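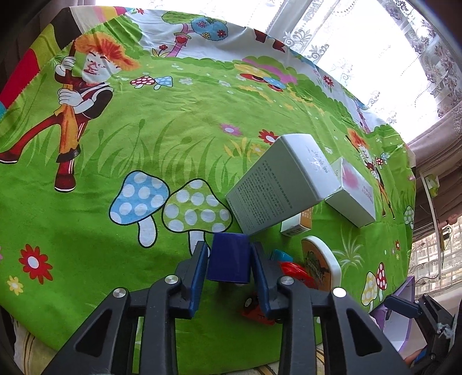 **Why is grass green?**

Quick one today, kids. Grass. You walk on it, you roll in it, you get it stuck in your socks. But why green?

Ok so. Inside every blade there's tiny green bits. Way too small to see. They're full of stuff called chlorophyll (say it: KLOR-oh-fill). That's the colour.

Sunlight looks white-ish but it's really lots of colours mixed up. Rainbow colours. Chlorophyll grabs the red and the blue. Uses them up. Green it doesn't want so much, so more of the green bounces off and lands in your eyes. Green grass!

What's it doing with the light? Making food. Grass takes in air thru tiny holes, sucks up water with its roots, adds sunlight and makes sugar. Big word for that: photosynthesis. Lunch, basically.

**What about brown grass?**

Hot dry summer, no rain. Grass has a sort of nap. Stops making chlorophyll, goes yellow, then brown. Often not dead! Give it a good rain and look again in a week or two.

**Try it**

- Find a patch of lawn. Ask first.
- Put an old ice cream lid on it. Rock on top.
- Leave it 4 days. No peeking.
- Lift it up. What colour now?

Should be paler then the grass next to it. No light, not much chlorophyll. Take the lid away after and it'll green up again.

Daisies next time. Did you know they close up at nite? Draw me one if you like, best ones go on the wall.

Ratih Pillai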